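Dish Rack Notes, README

Maintained by Magnus Laing. Last revised 19 July 2026.

What this covers

Loading and unloading a small wire dish rack: cups, mugs and glasses, with cloths lying nearby. The set holds 112 episodes. I kept 70 after review and would argue with several of those.

The older Wurar notes call this "kitchen tidying." I don't buy it. Moving a cup out of a rack is one chore, and a kitchen has plenty of others. Please don't quote results from this set as if they said anything about washing up, drying or putting away in a cupboard.

Items

A cream-colored mug with a pale pattern, a pink plastic cup, a black cup, clear glass items, a striped cloth, a blue cloth. The rack is gray metal with a grid floor and short tines.
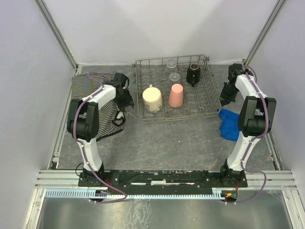 Mendonça disagrees about the tines and says short ones are fine for cups, that the trouble only starts with plates, and that anyone who stores a mug right side up in a rack deserves the puddle.

Fair enough on plates. There are none in the set, so I can't test the claim and neither can anyone else. On mugs I've left the label "orientation" blank wherever the reviewers split, which happened in 17 episodes.

Known problems

"Done" was never properly defined. Some labelers counted a cup as put away once it had left the rack, others wanted it standing on the counter. Both versions are in the file.

The Donder sheet lists clear glass as "easy." I have no idea who decided that. Check any label involving glass before you trust it.

Cloths are marked as present or absent. Whether one was damp is not recorded, so skip the drying column, which we inherited from Sumov and never filled in. 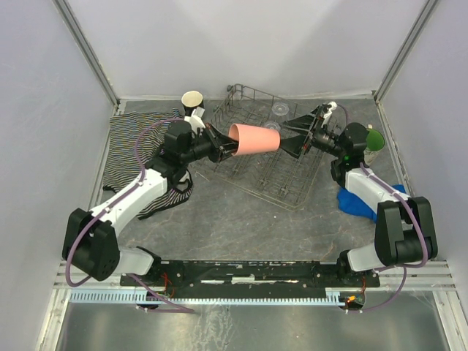

Fig. 2. Pink plastic cup held above the wire rack.

Changes since February

Merged "cup" and "tumbler." Removed the tidiness score, which two labelers could not agree on and I never believed in.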